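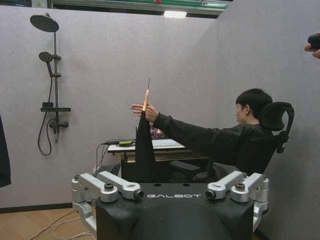
Does a more expensive office chair make a desk job more comfortable?

Sometimes, for some people, and usually by less than the price suggests. How long a person sits without moving, and where the work is placed, are at least as important as the chair.

Courses > Workplace Basics > Unit 2 > Chapter 2: The Chair and the Desk

Contents Previous Next Glossary Print

Chapter 2
The Chair and the Desk

Few pieces of furniture come with as many promises as the office chair. It will support the spine, free the shoulders, improve concentration and pay for itself in sick days that never happen. Some of these claims have a little evidence behind them. Others were written by the people who print the tag that hangs from the armrest. This chapter asks you to tell one kind from the other, and to keep asking when you are the one choosing the furniture.

Start with the word "ergonomic." It means, in plain terms, that a thing has been fitted to the person using it and to the task. A chair on a showroom floor has been fitted to neither. It has levers and knobs, and those may let someone fit it later, but plenty of owners adjust the seat height on the first morning and never touch the rest. When a catalog calls a chair ergonomic, read "adjustable" and then check how much.

Now look at the seated person in the opening photograph. The chair has a mesh back, an armrest and a tall curved headrest, the sort of features that push a chair up the price list. Both arms are stretched straight forward with the hands raised, holding a slender stick with a black cloth hanging down from them. Ask what each part of the chair can do for a task like that. An armrest is no use to an arm held out in front of the body. A headrest is meant for leaning back, and reaching forward tends to take the head the other way. The backrest may help a little if the sitter stays against it. The low desk to one side can hold a laptop, but it can't hold the work while both hands are in the air.

None of this makes it a bad chair. It means that the question "Is this a good chair?" can't be answered until someone says what it is for.

A case to think about

The Arabzadeh print shop bought new seating for its front office after a sales visit. The shop had two offers. The Histska was a plain task chair at $89. The Pandent had a headrest, a mesh back and a lumbar dial, and outfitting the whole office with it came to $4,000. The owners chose the Pandent. In September they asked the staff how they felt, and most said better.

Before you accept that result, consider what else changed. The desks were moved away from the wall in the same week – partly to get the new chairs through – and several screens ended up at a different height. The staff knew what the chairs had cost, and knew who was asking. No one sat in the Histska for comparison. "Better" was never defined. The chairs may have helped, and the survey can't tell us.

Mesh, foam and other loyalties

Mesh lets air pass, and in a hot room that can matter. It also stretches, and a sagging mesh seat can leave the sitter on the hard front rail. Foam holds heat and goes flat with age. Sellers of each will tell you at length about the faults of the other, and on this subject they are fairly reliable.

Before you read on

Sit at your usual desk for 10 minutes and do your usual work. Write down when you first shift position and which part of the chair you are touching at that moment. Then list the features your chair was sold with and mark the ones you used. Keep the list – you will need it for Section 2.1, where we take up seat height, the one adjustment with a fair claim to come first.

This site uses cookies to remember your place in the chapter. Accept Manage settings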